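**Bench walk-round – tube table, Gorport room 4, June**

Form 293, the short one. The long one asks about forklifts.

- [x] **Racks stand flat on the cloth.** OK. No rocking when nudged with one finger, the approved Senach method.

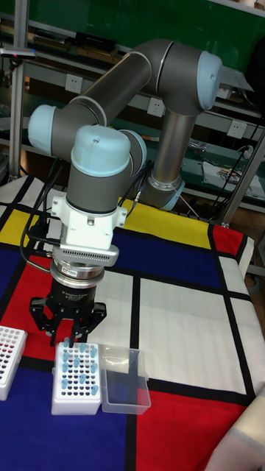
*Item 1: white rack, on the red.*

- [x] **Tubes seated upright.** OK. Push down, don't twist. The twisters know who they are.
- [ ] **Rack labels readable.** Fail. The Jiketti labels came off in the wash again, and the spare roll is still "on order" from Pruitt under ticket 921.

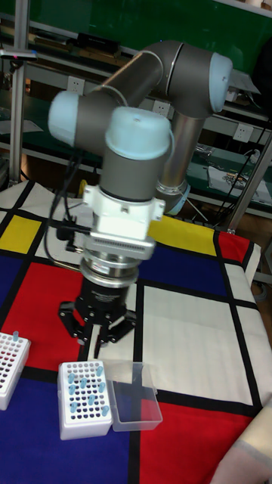
I have written the rack numbers on tape for now. Tape is not an approved label. Neither is nothing.

- [x] **Cloth lies smooth, no folds under the racks.** OK at 4 p.m. Check the corners too – a fold there travels.

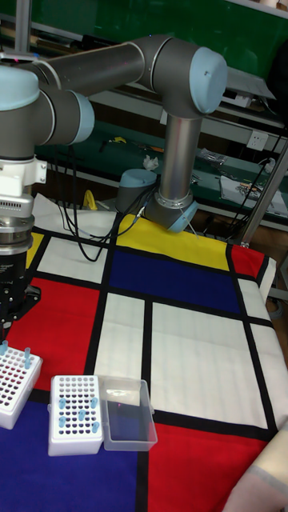
- [x] **Spill kit within reach.** OK, and sealed, though it took me longer to open the cupboard than any spill would wait.

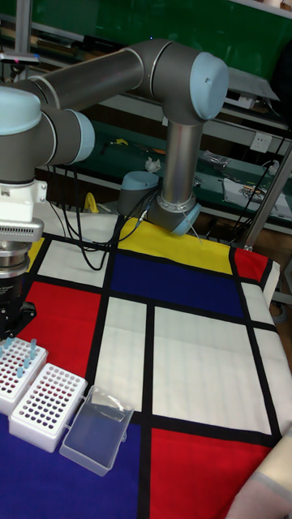 **Comments.** Cloth stays for another term. I was outvoted on plain white. The loud pattern does help with putting things back: the lab supplies go on the deep blue at lower left, and even I can remember a color. Re-check labels when the roll arrives.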